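Zistico publishes table-clearing results for household arm

Zistico has released results from its latest round of simulated table-clearing trials, run at the company's Berkton office through November. The software completed the full clearing task in 131 of 481 attempts. An attempt counted as complete only if every listed item ended up at its assigned location with no drops and no operator input.

The task is one of five in the company's domestic set. The others are loading a dishwasher rack, folding hand towels, wiping a counter and sorting recyclables. Clearing was chosen for the first detailed report as it combines several grasp types in a single run: handles, necks, flat rims and small loose items.

Mugs lying on their side accounted for the largest share of incomplete attempts. An upright mug can be taken by the handle or the rim from above. With a mug on its side, the wrist has to come in at a low angle, and the first finger to touch can roll the mug before the second one closes. 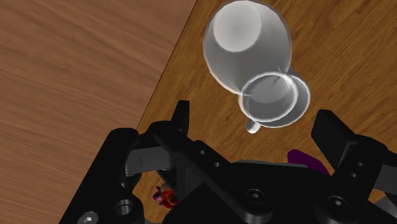 Wrist view of the gripper over a tipped mug near the table edge. Simulation: Zistico.

Translucent items remain a second problem. Depth estimates on clear or milky surfaces tend to pick up the tabletop behind them, so the planner may place an object lower than it is. Zistico says it now takes the outline of such items from the color image and uses depth only for the table plane. The change was made partway through the trials, and the report does not separate results from before and after it.

Bottles did better. The planner defaults to a neck grasp with parallel fingers, lifts straight up, and holds for a moment before moving sideways. Neighboring items still limit the approach, and the software will not attempt a grasp if the planned path passes too close to another tall object.

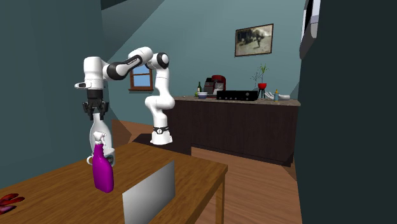

The arm holds a white bottle by the neck beside a magenta spray bottle. Simulation: Zistico.

Speed was not scored. The median completed run took 40 minutes of simulated time, including replanning after failed grasps, a figure the company describes as too slow for unattended use in a home.

"A run that needs one correction is a failed run in our table," said Gilberto Ospina, who leads manipulation testing at Zistico. "We would sooner report the low number and work from it."

Shop-floor work is further along. Cho, a packaging supplier in Hendport, has used an earlier version of the same planner for tote unloading on one line. Items there arrive in known orientations and the part list changes only a few times a year. Ospina said those conditions remove most of the failures seen in the household set.

The next report will cover dishwasher loading. Zistico has not given a date for trials on physical hardware in occupied homes.
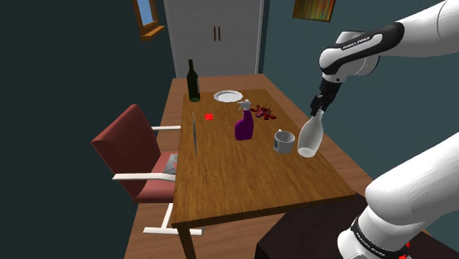 Can a robot arm clear a dinner table without supervision today?
Not dependably. Single steps such as lifting an upright bottle are within reach, but errors add up over a full table, and the completion rate in these trials was well under half.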